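여름에 만년필을 쓴다는 것, 그리고 드디어 찾은 청록색

2025년 7월

장마철이 되면 저는 이상하게 잉크가 마구 쓰고 싶어져요. 창밖은 종일 뿌옇고 빨래는 안 마르고 종이는 눅눅한데, 그 눅눅한 종이에 펜촉이 닿을 때 살짝 물리는 느낌이 있거든요. 겨울 종이는 사각사각하고 여름 종이는 폭신합니다. 이걸 친구한테 말했더니 전혀 모르겠다는 얼굴을 하던데, 쓰시는 분들은 아마 아실 거예요!

지난 글에 여름용 잉크를 고르고 있다고 적었더니 댓글로 추천을 정말 많이 해 주셨어요. 하나하나 다 읽었고 절반쯤은 장바구니에 넣었다 뺐다 했습니다. 결론부터 말하자면 Pormont에서 나온 청록을 샀고, 지금 아주 신이 나 있습니다.

제가 찾던 색은 꽤 까다로웠어요. 파랑으로 시작해서 마르면 초록이 올라오는데, 그렇다고 민트 쪽으로 가면 안 되고, 약간 탁해야 하고, 그러면서 일기장 한쪽을 가득 채웠을 때 눈이 아프지 않아야 합니다. 쓰고 보니 까다로운 게 맞네요. 어릴 때 할머니 댁 욕실에 붙어 있던 타일 색이 딱 그랬는데, 물이 닿으면 짙어지고 마르면 희끄무레해지던 그 색을 저는 몇 년째 병에 담긴 상태로 찾고 있었던 거예요. 그동안 사 모은 청록이 서랍 한 칸을 다 차지하고 있습니다. 전부 조금씩 아니었어요. 어떤 건 너무 발랄하고 어떤 건 너무 병원 같고, 어떤 건 색은 좋은데 다음 날 보면 그냥 회색이 되어 있고요.

Pormont 청록은 첫 획부터 달랐습니다. 젖어 있을 때는 꽤 짙은 파랑인데, 한 줄을 다 쓰고 줄 앞쪽으로 눈을 돌리면 벌써 초록이 올라와 있어요. 획이 겹치는 곳, 그러니까 'ㅂ'이나 'ㄹ'처럼 펜이 방향을 여러 번 바꾸는 글자에서 농담이 제일 예쁘게 생깁니다. 그래서 요즘 일기에 괜히 '바람'이라는 단어를 자꾸 쓰고 있어요. 바람 한 점 없는 날에도요.

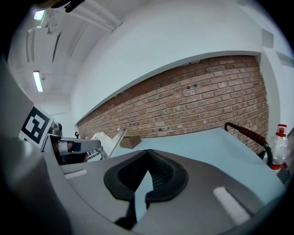
회색 몸체와 검은 고무 받침

종이 이야기도 해야겠습니다. 같은 잉크라도 종이가 바뀌면 완전히 다른 사람이 되니까요. 지금 쓰는 노트는 Pladen의 무선 노트인데, 78그램짜리 얇은 종이입니다. 처음에는 이 얇기가 불안했어요. 촉이 굵은 펜을 쓰면 뒷면이 엉망이 되지 않을까 했는데, 비치기는 해도 번져 나오지는 않더라고요. 뒷장에 앞장 글씨가 은은하게 비치는 걸 싫어하는 분도 많은데 저는 그게 좋습니다. 어제 쓴 말 위에 오늘 쓴 말이 얹히는 것 같아서요.

그런데 이 노트에도 여름 문제가 있어요. 손날에서 땀이 나면 종이 표면이 그걸 기억합니다. 손이 닿았던 자리만 잉크가 거미줄처럼 퍼져요. 오른쪽 아래 구석이 늘 그렇습니다. 몇 해 동안 이것저것 해 봤는데 제일 나은 방법은 아주 단순하게 손 밑에 종이를 한 장 까는 거였어요. 저는 압지를 반으로 접어서 씁니다. 처음엔 줄을 바꿀 때마다 종이를 끌어내리는 게 귀찮은데, 며칠 지나면 손이 알아서 합니다. 그 압지에 찍힌 자국도 나름 구경거리예요. 거울에 비친 것처럼 뒤집힌 글자들이 겹겹이 쌓여서 암호문 같아지거든요.

집에 있던 Poleck 편지지에도 써 봤습니다. 이쪽은 두껍고 표면이 오돌토돌해서 글씨가 한결 차분해져요. 대신 농담은 거의 사라지고 그냥 단정한 청록이 됩니다. 편지에는 이게 맞는 것 같아요. 받는 사람이 제 잉크 구경을 하려고 편지를 읽는 건 아니니까요(그래도 색이 예쁘다고 해 주면 기쁩니다, 아주 많이).

여름 만년필 관리에 대해서 물어보신 분이 계셨죠. 저도 전문가는 아니고 그냥 오래 쓴 사람이라, 제가 하는 대로만 적어 볼게요.

여름에는 잉크를 가득 채우지 않습니다. 가방에 넣고 더운 데를 돌아다니다가 시원한 카페에 앉아서 뚜껑을 열면 촉 주변에 잉크가 고여 있는 일이 있는데, 제 경험으로는 통이 비어 갈수록 그런 일이 잦았어요. 이렇게 말하면 오히려 가득 채워야 할 것 같지만, 저는 밖에 들고 나가는 펜과 책상에 두는 펜을 아예 나눠 버렸습니다. 밖에는 카트리지를 새로 끼운 가는 촉 하나, 책상에는 쓸 만큼만 채운 굵은 촉 하나. 책상용은 금방 비니까 자주 씻게 되고, 자주 씻으니까 색도 자주 바꿀 수 있고, 좋은 점밖에 없어요!

씻을 때는 미지근한 물을 씁니다. 뜨거운 물은 쓰지 마세요. 예전에 급한 마음에 뜨거운 물을 부었다가 아끼던 펜의 그립이 미묘하게 휘어 버린 적이 있습니다. 지금도 뚜껑이 한쪽으로만 잘 닫혀요. 물에 담가 둔 컵에서 잉크가 연기처럼 내려오는 걸 보고 있으면 10분은 금방 지나갑니다. 청록은 그 모습도 예쁘더라고요. 먼저 파랑이 내려오고, 맨 나중에 연두에 가까운 것이 남아요. 키친타월에 촉을 대 놓으면 가장자리에 노란 기까지 번지고요. 이 색 안에 이런 게 다 들어 있었구나 싶어서 타월을 못 버리고 말려 두었습니다.

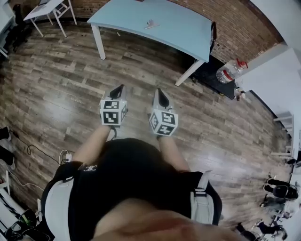
제15호

잉크를 산 이야기를 조금만 더 할게요. Okonkwo라고, 필기구랑 종이만 파는 작은 온라인 가게가 있습니다. 사진이 크지도 않고 설명도 길지 않은데, 색상표를 손으로 써서 올려 두는 게 좋아서 자주 들여다보는 곳이에요. 같은 문장을 잉크마다 똑같이 써 놓아서 비교하기가 아주 편합니다. 저도 그걸 보고 흉내를 내기 시작했어요. 제 문장은 '복숭아를 깎아 접시에 담았다'입니다. 받침도 골고루 있고 동그라미도 있고, 무엇보다 쓸 때마다 복숭아가 먹고 싶어져요.

이 문장을 적어 두는 카드가 어느새 85장이 되었습니다. 명함보다 조금 큰 카드에 위에는 잉크 이름, 가운데에는 문장, 아래에는 면봉으로 쓱 문지른 자국. 새 잉크가 오면 펜에 넣기 전에 카드부터 씁니다. 처음에는 브랜드별로 정리했다가, 색깔별로 했다가, 지금은 그냥 써 본 순서대로 고리에 끼워 둡니다. 순서대로 넘기면 제가 어느 계절에 무슨 색에 빠져 있었는지가 그대로 보이거든요. 한동안 갈색만 줄줄이 나오는 구간이 있는데 그때는 정말 커피만 마시고 살았어요. 그다음에 갑자기 분홍이 나오는 건 저도 이유를 모르겠습니다.

글씨 자체에 대한 욕심도 요즘 조금 생겼어요. 저는 글씨가 예쁜 편이 아닙니다. 'ㅎ'은 모자가 날아가고 'ㅅ'은 늘 미끄러지는 중이에요. 그런데 마음에 드는 잉크로 쓰면 천천히 쓰게 되고, 천천히 쓰면 줄이 그럭저럭 맞습니다. 교본을 따라 쓴 적도 있는데 저한테는 안 맞더라고요. 대신 좋아하는 시집을 펴 놓고 한 편씩 옮겨 적습니다. 행이 짧으니까 지치지 않고, 행과 행 사이가 비어 있으니까 잉크 마르는 걸 구경할 틈도 있고요. 아침에 물을 끓이는 동안 한 편, 그게 요즘의 즐거움입니다. 물이 먼저 끓어서 시가 끊기는 날도 있지만 저녁에 이어서 쓰면 되지요. 아침 줄과 저녁 줄은 색이 미세하게 달라요. 펜 안에서 하루 동안 잉크가 조금 진해진 건지, 저녁 조명 탓인지는 아직 알아내지 못했습니다.

만년필을 이제 시작해 볼까 하는 분께는 여름이 의외로 좋은 계절이라고 말씀드리고 싶어요. 건조한 철에는 뚜껑을 잠깐 열어 두기만 해도 촉이 말라서 첫 획이 안 나오는데, 요즘 같은 날씨에는 생각하다가 멈춰도 펜이 꽤 기다려 줍니다. 비싼 펜이 아니어도 됩니다. 제 책상용 펜도 뚜껑에 흠집이 잔뜩 난 오래된 보급형이에요. 차라리 그 돈으로 종이를 좀 좋은 걸로 사시면 첫날부터 기분이 확 다를 거예요.

다음 글에서는 청록에 어울리는 두 번째 색을 골라 보려고 합니다. 제목이나 날짜를 적을 때 쓸 포인트 색이요. 지금 후보는 살구색과 어두운 자주색인데, 살구색은 예쁘지만 밤에 읽으면 잘 안 보이고, 자주색은 잘 보이지만 청록 옆에 두면 갑자기 분위기가 무거워집니다. 8월이 되기 전에 정하고 싶은데, 혹시 이 조합 써 보신 분 계시면 댓글로 꼭 알려 주세요. 쓰시는 종이 이름도 같이 적어 주시면 더 좋아요!

그리고 압지는 꼭 까세요. 오늘도 귀찮아서 그냥 썼다가 오른쪽 아래 구석을 또 망쳤습니다.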